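How Engineers Compare Robot Grippers
By Brittany Hawthorne
For readers ages 9 to 12

A gripper is the part of a robot arm that holds things. It does the job of a hand, but most grippers are much simpler than a hand. Many have only two fingers. The fingers move toward each other to close and away from each other to open.

Engineers at the Humton workshop in Trekville test grippers before they choose one for a job. In their latest test they compared two sets of fingers, called the Nilthorpe fingers and the Ninh fingers. The Nilthorpe fingers are stiff. The Ninh fingers bend a little when they press on something.

What is being tested

A good test asks one question at a time. The question in this test was: which fingers drop fewer objects?

To answer it, everything except the fingers has to stay the same. The arm moves at the same speed. The objects are the same. The person who runs the test, Brittany Chan, follows the same written steps each time. If she changed the fingers and the speed together, she could not tell which change made the difference.

Why toy food is useful

Toy fruits and vegetables come in many shapes. A tomato is round and can roll. A cucumber is long, so the gripper has to turn until its fingers can close across the narrow part. A garlic bulb is wide at one end and pointed at the other. Toys also keep their shape after many tries, and real tomatoes do not.

The setup at Humton has two arms that share one work surface. Clear containers stand along the far side, and the loose toys are grouped near them, with a red tomato by itself closer to the middle. The left gripper points down over the surface with something small and green near its tip. The right gripper is open, close to one of the containers.
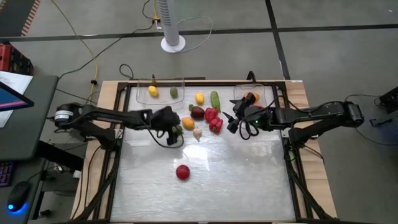
How a try is scored

One try has four steps:

1. The arm moves its gripper over the object.
2. The fingers close.
3. The arm lifts the object and carries it to a container.
4. The fingers open over the container.

If the object lands in the container, the try counts as a success. If it slips at any step, the try counts as a drop. Chan writes down which step it was. A slip at step 2 often means the fingers closed in the wrong place. A slip at step 3 often means they did not press hard enough.

What the numbers said

The full test had 2,044 tries. The Ninh fingers were used for 1,050 of them, and the Nilthorpe fingers were used for the rest. Because the two groups are not the same size, the engineers compared the share of drops in each group, not the plain count.

The Ninh fingers had the smaller share of drops with round objects. With long objects, the two sets of fingers did equally well. The next test, planned for May, will use the same toys and a faster arm speed.

Words to know

Gripper: the part of a robot arm that holds things.
Joint: a place where the arm can bend or turn.
Try: one attempt to pick up an object and put it in a container.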